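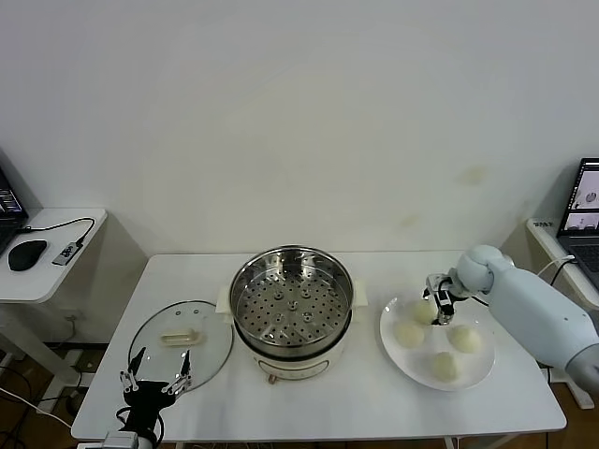 Cell 2, steamer task: right gripper over the plate, left gripper by the lid.

Lisuswood test area, post-fault inspection, February
Fault 424: right arm stopped on descent, joint torque limit.

Emergency stop, both arms: OK
Gripper fingers, left and right: OK
Right arm cable: FAIL. Slack crosses the table. Clip to the arm before restart.
Steamer unplugged during inspection: OK
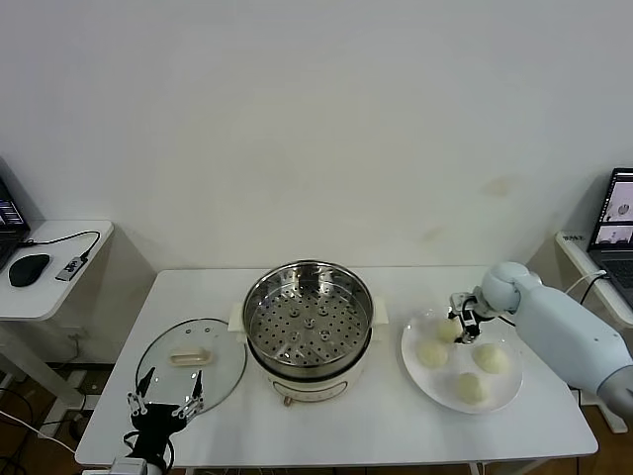
Descent speed was still set to the Lornach default. Reduced; retest Tuesday.

Floor cables, left side table: FAIL. Tangled, trip hazard. Reroute.
Log 831 saved: OK
Lid grasp after restart: NOT TESTED

Cell stays locked out until both FAIL items are closed.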